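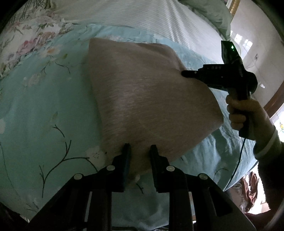
Brown cloth on a floral bed cover

**Was there ever a real battle at Potosstead, or only a skirmish?**

I've been reading up on the fighting in the lanes outside Potosstead, back when the Arnberg and Eberhard families were on opposite sides. The board by the church calls it a battle and says 2000 men took part. An old parish booklet my aunt left me says it was a scuffle over a ford and that hardly anyone was hurt. Both say it happened in May, and both have the Eberhard side falling back toward Porport before dark.

I'd like to know which is nearer the truth and whether there is anything left to see. I've walked the ford twice and found a field, a gate and a lot of nettles. Also, is the mound behind the mill a grave, as people say?

Posted by millrace_walker

---

**Macario Figueroa**

It depends on what you call a battle. The number on the board comes from a letter written by one of the Arnbergs a few weeks later, when he was asking for money and had every reason to make the thing sound large. The muster list for his side has 283 names on it, and some of those are marked as sick or gone home for planting. There's no list for the Eberhard side, but they were feeding themselves out of one village for most of a week, so I wouldn't put them much higher.

The burial register for Potosstead has four entries that spring with "slain at the water" written beside them. One more man was buried at Porport, and he may have been hurt on the road afterward. The register was copied out again later by a clerk who skipped lines in other years, so there could be a few missing. Even so, it wasn't a slaughter.

What seems to have happened is that the Arnberg men held the ford from early morning, the Eberhard men tried it once and were pushed off, and then both sides shot at each other across the water until late afternoon. The Eberhard captain gave up and marched for Porport. He had meant to leave the next day anyway – his orders are in the same bundle as the muster list.

About the ground: the ford you walked is probably the wrong one. The river was straightened when the mill was rebuilt, and the old crossing was upstream, close to where the footpath now bends away from the bank. In a dry summer you can make out the hollow of the old road going down to it. There's no public path on the far side, so ask at the farm first.

The mound is spoil from the mill race. It isn't on the estate map drawn after the fighting and it is on the next one.

The muster list is in the county record office under reference 3966. Ask for the whole bundle, as the index only mentions the rent rolls.

---

**porport_pete**

My grandad always said it was a proper battle and they used to plow up musket balls by the bucket. He had one on the windowsill. So I'd go with the board. The mound is definitely a grave, everyone in Porport knows that.

---

**hedge_and_ditch**

Mostly agree with Macario, with one thing to add. The parish booklet was written by a vicar who was related to the Eberhards by marriage, and he plays the whole thing down. He leaves out the burned barns, which are in the rent rolls: two tenants were let off a half year's rent for them. So it was a bit more than a scuffle for the people living there.

As for musket balls, there was a militia practice ground in that same field much later on. I'd expect most of what gets plowed up to come from that. It would take somebody plotting the finds properly to tell, and as far as I know it hasn't been done.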